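Why the Moon Has Phases

The Moon makes no light. Sunlight falls on one half of it, and the other half stays dark. As the Moon circles Earth, we see more or less of the bright half. One full set of phases takes almost 30 days.

A thin crescent that grows each night is called waxing. After full moon it shrinks — this is waning.

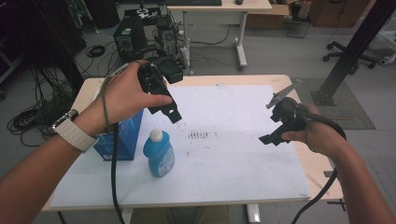

At new moon the bright half faces away from Earth, so the Moon is hard to find in the sky.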